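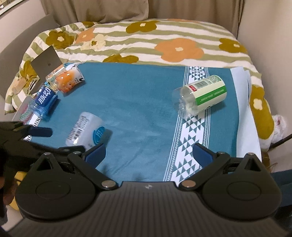
# Chapter 8: Sorting and Storing Household Goods

Drinks, packets and other small goods are often set down wherever there is space when shopping is brought home. A bed or a table will serve for a short time, but items left there are soon mixed with clothing and linen. This chapter deals with the sorting of such goods and their return to a proper place.

Section 3 covers bottles: reading the label, checking the cap, and deciding between upright and flat storage. Packets and wrapped foods follow, with the Trilline shelf plan given on page 152. The care of bedding and covering cloths is treated last.

Before starting, students should read the notes on labels in Chapter 7 and have a notebook ready.

**Key terms:** cover cloth, duvet, shelf plan, storage label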